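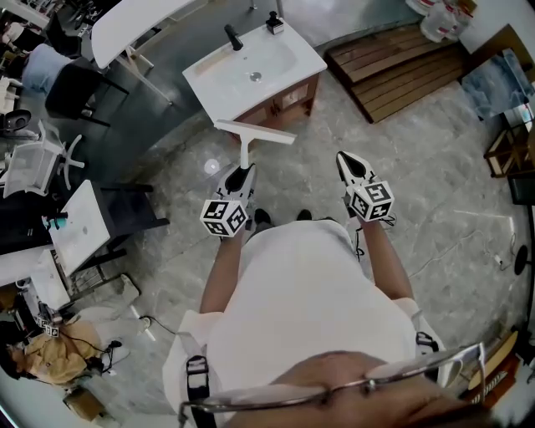

Bathroom vanity with a black faucet and a silver drain.

Waiting for Warm: How Much Water Goes Down the Sink Before We Wash Our Hands?

Project report, Home and Environment course
Corina Grecu
September 29, 2026

Why I picked this

My family moved to Vandmont two years ago, into an older house where the upstairs bathroom sink takes forever to warm up. You turn the handle, you stand there, you think about your life, and finally it's warm enough to wash your face. One morning I stuck a mixing bowl under the faucet to see how much I was wasting and it filled right up! After that I couldn't stop wondering about everybody else's sinks, so when we were told to choose a topic I already had mine.

My question was simple: how much cold water runs down the drain while people wait for warm, and does the distance from the water heater explain it?

What I did

I tested 33 bathroom sinks in houses and apartments on the Skaseder side of town. For each one I opened the hot side all the way, caught the water in a pitcher, and stopped when a kitchen thermometer in the stream read 100 degrees Fahrenheit. Then I poured the water into a measuring jug and wrote down the cups. I also wrote down the seconds, the floor the sink was on, and where the heater was.

Every sink had to sit unused for at least an hour before a run. This was by far the hardest rule to follow. In one apartment on Amegashie Street I waited through three different people who suddenly needed to brush their teeth, and I started over each time.

I did 176 runs in all. I threw out nine, mostly ones where somebody started the dishwasher or the shower in the middle, and that left 167 good ones. 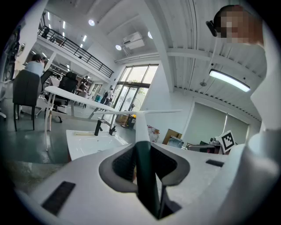 Kwame Fiadzo asked whether an hour was long enough, and said that in his building the pipes stay warm for ages because the neighbors share them. He suggested trying some sinks first thing in the morning and comparing.

That was a great suggestion and I wish I'd had it before I started. I went back to four sinks early in the morning and three of them took longer than they had in the afternoon. Four sinks can't prove much, so I kept those runs out of the totals, but I'd love to do a whole set that way in October.

What I found

The good runs added up to 1,288 cups of water. That comes to a little over 80 gallons, all of it clean and all of it collected before anyone washed a single hand. The average was 7.7 cups per run. My own sink is well above that, which my dad was not happy to hear.

Distance mattered, but less neatly than I expected. Sinks on the same floor as the heater were mostly quick. Upstairs sinks were mostly slow, except in two houses where the bathroom sits straight above the heater and the pipe just goes up. I had been thinking about distance as if you were walking through the house, and the water doesn't care about the hallway – it only cares about the pipe.

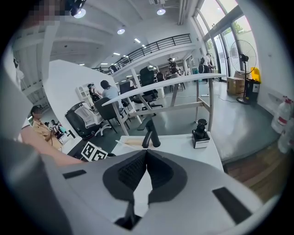
Pipe width turned out to be the part I knew least about. A fatter pipe holds more cooled-off water, and all of it has to come out before the warm water shows up. I could only see the pipes in a few of the basements, so I don't have numbers for this, only a strong suspicion. A low-flow faucet makes you wait longer for the same reason, even though it lets out less water each minute. One family told me they had swapped theirs out and thought the new one was broken!

What I would change

I would use one thermometer the whole way through. Mine died halfway and I replaced it with a Skuvus one, and although I checked both in ice water, I never checked them at 100 degrees. I would also ask people what temperature their heater is set to. I only thought of that at the last few houses, and by then it was too late to go back to everyone.

At home we now keep a pitcher by the upstairs sink. The water goes on the tomatoes when it's warm out and on my mom's ferns when it isn't, and the ferns look fantastic.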